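Wrist camera: swap for the Nuchit or keep the Tutitz on a two-finger gripper?

Posted in Grippers and End Effectors
February 18, 2019

rultbench
Got two wrist cameras on the bench and need to pick one before we order the rest. First is the Tutitz, small, wide lens, came with the gripper kit. Second is the Nuchit, narrower, nicer color, costs more. Gripper is the Gevach two-finger, the black one with the curved fingers. Running both off the same controller at the same exposure, or trying to.

Problem with the Tutitz is it sees its own fingers the whole time. Fingertips eat up the bottom of the picture and I can't tell if thats normal or if I have the bracket on wrong. Nuchit sees less finger but also less of everything else. When the other arm comes in close I lose it completley.

Also getting blur. Arm moves at 40 percent speed, camera is on auto.

Grab from the wrist cam:
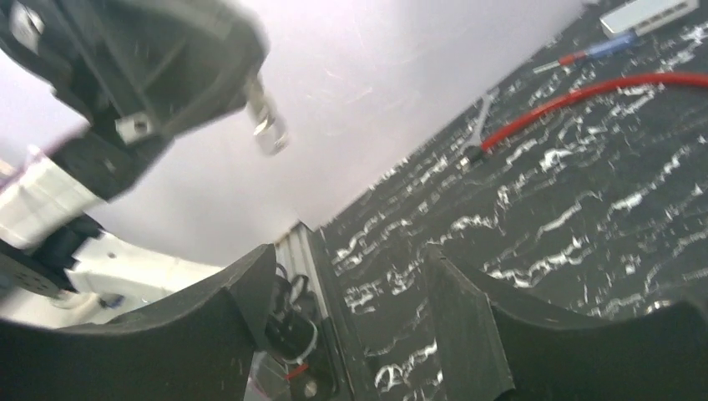
What I want to know is if the view is good enough to work from or if I should move the camera back. Fingers are big but I do get the gap between them, and through it the table and that silver extrusion standing up in the middle. The screwdriver and the red cable on the right are easy enough to make out. What worries me is the black cables hanging in the gap. If I'm picking up a dark part I think the software is going to grab at those instead. Does anyone mask that out or do you just reroute?

Bracket is the stock one. Can print another if there's a better angle. Budget is tight, would rather not buy more Nuchits if the cheap one does the job.

Gevachuser12
Keep the wide one. Seeing the fingers is what you want from a wrist camera, otherwise how do you know where they are when they close. We had the narrow lens on ours in January and went back. Looked great on the screen, useless for the last bit of the approach.

Couple things:

Turn off auto exposure first. Yours is picking one setting for a bright wall and a dark table and it can't win. The white strap over on the left is close to blown out already. Set it by hand with the arm parked over the table and leave it.

Blur -- shorter shutter and more light. We run 2000 microseconds with a lamp over the bench. Before the lamp it was noise everywhere. Slowing the arm down helps too but then everybody complains about cycle time.

Cables, reroute. A mask works right up until something sags, then you're redrawing the mask. Tie them back along the body with enough slack for full wrist rotation. Check it at both ends of travel, slow, hand on the stop.

I'd change the marble top too, or throw a plain mat over it. Those white veins are going to come up as edges and a thin shiny tool on top of that is hard. We had a patterned table at the Rultcombe shop and the detector kept finding parts that were just table. Matte gray mat, done.

nightshift_500
nuchit is better imo. had mine a year no issues

rultbench
Thanks both. Fixed exposure did a lot, didnt expect that much. Got it down to 2000 and the blur is mostly gone at 40 percent, still some when the other arm swings past. Lamp is ordered. Mat tomorrow if I can find one big enough.

Leaving the Tutitz on for now. @nightshift_500 which gripper is yours on? If it's a suction cup I can see the narrow lens being fine, nothing in the way.

Gevachuser12
Good. Redo your hand-eye calibration if you touched the bracket at all. Even just loosening the screws, ours was off after that and we chased it for half a day.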